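Thursday, after the late shift

My feet hurt and I ate dinner standing up, so this might be a short one. (I always say that and then I go on for two pages.)

We had the bins going all day. For anyone who hasn't been following along, I work in parts packing at Treden, in the old half of the building, and since spring they've been moving our small-parts picking over to an arm. Fittings come in loose, they get tipped in a bin, and somebody's hand goes in and sorts them out. My hand, for a lot of years. Mine and Eyerusalem's and whoever else was on that week. On a good shift I could do 2,000 pieces and still have enough left in me to cook.

So today the arm was doing it, or doing some of it, and I was the one standing there with the clipboard. It's strange how tiring watching is! I came home more wiped out than when I used to do the picking myself. You can't drift off and think about groceries. When my hands were busy my head was free, and now it's the other way around, and I haven't got the hang of it yet.

Asnakech is running the trial. She came over from Bredberg, she's younger than my son, and I had made up my mind not to like her, which lasted until the first coffee break. She asks things. She wanted to know how I could tell two fittings apart without looking, and I stood there like a dummy trying to explain something my fingers know and I don't. You roll it. One has a bit of a lip. She wrote that down, "has a bit of a lip," and then she got one out and rolled it herself with her eyes shut for the longest time.

The trouble is always the last few. A full bin is easy, the thing can grab nearly anywhere and come up with something. But when it's down to the leftovers, and one has gone right up against the side where the floor meets the slope, it goes in, fusses, comes out, goes in again. I would have had it out with one fingernail. I said so too, and Asnakech laughed and said she'd put fingernails on the wish list.
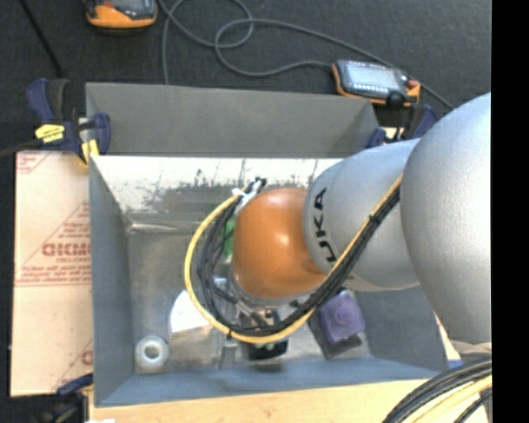
posted by packinglady | July | filed under: work, the arm

I like that it's all held together with clamps, by the way. The big blue kind, same as my dad had in the garage. I'd pictured something from a car commercial, everything bolted down and shiny, and there's the KUKA arm with its yellow cable looped over the top, and under the bins a board and a flattened piece of cardboard. It made me feel better somehow. It looks like the kind of thing we'd have rigged up ourselves on a night shift.

Eyerusalem doesn't feel better. We had a long talk about it in the parking lot, windows down, both of us late. She's been told she's moving to the Hadgu line when this goes permanent, which is the same pay but it's days, and her whole life is built on evenings. Her sister takes the kids at four. Now the sister has to be asked all over again and maybe paid. Nobody upstairs thought about the sister. They said no one is losing a job, and so far that's true, and I believe they mean it. But a job is also what time you get home and who you eat lunch with. There used to be 3 of us at that table and we talked all shift long. I know more about Eyerusalem's in-laws than I know about my own.

What I'm getting is a class. Two afternoons of learning to use the pendant, which is the orange and black box with the little screen that you steer the arm with. I held it for a minute today. It's heavier than I expected, and I was so scared of bumping something that I gave it right back. Asnakech says everybody does that the first time. I'm 60 in the fall, and I did not have "learn to drive a robot" on my list, but I'll admit I'm a little bit excited – don't tell Eyerusalem.

My wrist, though. I should write this down because I'll forget. I've slept through four nights in a row without the brace. I didn't connect it to anything until I was brushing my teeth just now. All those years of digging around in a metal bin and I figured that was simply how a wrist felt at my age.

I don't know what to do with that, being glad and being sore about it on the same day. The Dirnik order starts Monday and they want the arm on it for the first 90 minutes of every shift, then us by hand, then they compare. I plan to be fast. I've already told Asnakech I'm going to cut my nails after, and no sooner.

Okay, bed. There's laundry in the machine and it can stay there.

Recent entries
The new break room microwave (a complaint)
Tomatoes, finally
Lunch with Eyerusalem and the in-law story, part two
They taped off our corner today
Knee, wrist, other knee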